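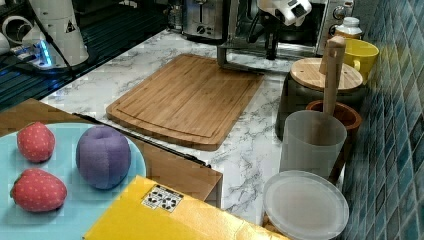
Prastidora Releases Flinum 2 Disk Monitoring Utility for Windows

Prastidora today announced the general availability of Flinum 2, a background utility that reads drive health data and matches it against storage errors recorded in the Windows system log.

Flinum 2 polls SATA and NVMe drives every 15 minutes. When Windows logs a controller reset, a bad block or a delayed write, the utility records the drive's health attributes at that moment and stores both entries under one timestamp. The combined record can be exported as a CSV file or forwarded to a syslog server.

"Support staff were opening two programs and lining up the times by hand," said Carol Fairclough, product manager for Flinum. "Version 2 puts the event and the drive readings on the same row."

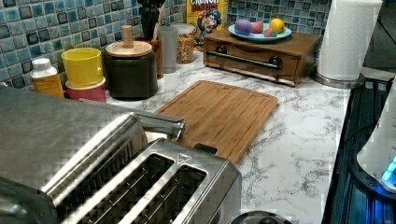
The release replaces the scanning engine used in version 1 with a new component, Rinaldi, which runs as a standard Windows service and does not require a kernel driver. The installer no longer forces a restart. Log history is kept for 60 days by default, and the retention period can be changed in the settings file.

Flinum 2 was tested on 810 desktop and laptop computers during a beta program that closed in February. Faults reported in that period included incorrect temperature values from drives in USB enclosures. These have been corrected, although some older enclosures still do not pass health data to the host.

"We rewrote the USB bridge detection twice," said Burgi Pfister, lead engineer. "Where a bridge chip returns nothing, the program now marks the drive as unreadable and leaves its status blank."

Existing license holders can upgrade at no charge from within the program. Settings from version 1 are imported during setup, but custom alert scripts must be copied manually. Flinum 2 is distributed to business customers through Plalwood.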